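FOR IMMEDIATE RELEASE

2019-07-02

Dristbridge Opens Repair Bench to the Public, Asks Only That You Leave the Thermal Paste Alone

SILLBRIDGE – Dristbridge, the computer repair and refurbishing shop on the lower end of Bundgaard Street, will open its back workroom to walk-in visitors two evenings a week starting this month. Anyone with a sick desktop, a retired office server or a box of parts inherited from a brother-in-law is welcome to bring it in, sit down at a bench and find out what is wrong with it. Sometimes it will be the brother-in-law.

The program is called Open Case. It grew out of a trial run in March, when the shop put a handwritten sign in the window offering free bench time and expected a quiet night. The line reached the dry cleaner. Over 2000 people have since signed up for the mailing list, a number that owner Janelle Dalisay describes as "more than I have chairs for."

"People are scared of the inside of a computer," Dalisay said. "They will change their own brakes, which can kill them, and then they pay me to put in a stick of memory. I have been happy to take the money. I'd also like to get home before dark."

Visitors will work on their own machines with shop staff close by. Screwdrivers, wrist straps, compressed air and a large magnetic tray are provided. Coffee is provided in a different room, and it stays there.

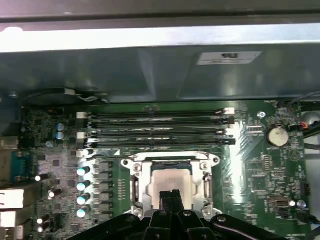
Desktops make up most of what comes across the counter, and they are where first-timers will start. The opening lesson covers memory, the cheapest way to make an old machine less annoying and the repair most often done halfway. Staff will show how to open the latches at both ends of a slot and line up the notch. On a board like this one, with four slots side by side above the processor and no memory in any of them, the machine will not get far however politely it is asked. Customers have been known to buy a new monitor at this stage.

The second lesson is the processor, and here the mood in the room changes. Visitors will learn to release the retention lever, lift the part straight up by its edges and set it back down in the right direction without pressing on it. Dristbridge keeps a jar of bent-pin casualties on the shelf by the register. It isn't for sale, although there have been offers.

"You don't push," Dalisay said. "I say it at the start of the night, I say it in the middle, and then I hear somebody push."

The shop has also set aside a bench for servers, mostly machines cleared out of offices that moved, merged or forgot what the closet was for. These are heavy, loud and often perfectly good. Dandov, the surplus dealer across the river, has agreed to supply retired units for practice at no charge, on the condition that it doesn't have to take them back.

Server work is open to anyone who has finished both desktop lessons or who can convince Dalisay they don't need to. The session covers finding the right slots in the right order, reading the label on a module before buying its twin online, and routing cables so that the lid goes back on. The last of these takes the longest.

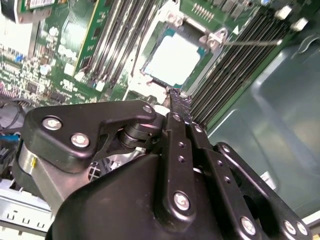

A server board on the bench at Dristbridge, with the processor in its socket and a packed bank of memory beside it.

Working parts from machines that can't be saved will go into a free bin near the door. Visitors may take what they can use. They may not leave printers in it. The shop does not fix printers, does not discuss printers, and would like to thank the public in advance for its understanding.

Machines repaired during Open Case go home with their owners. Practice servers that end the night in running order will be wiped and offered to schools and clubs in the Sillbridge area that ask for one and have a way to carry it. Groups should call ahead and bring two people who can lift.

Open Case is free. Bench time lasts 96 minutes, a figure arrived at during the trial by timing how long visitors stayed cheerful. Places are first come, first served, and children are welcome with an adult who is prepared to be corrected by them. Please back up anything you care about before you come. Staff will ask whether you did, and they can tell.

About Dristbridge

Dristbridge repairs, rebuilds and resells desktop computers and small servers from its shop on Bundgaard Street in Sillbridge. It employs people who label their screws.

Media contact: Janelle Dalisay, Dristbridge. Calls are returned after closing, and visits are fine any time the lights are on.

###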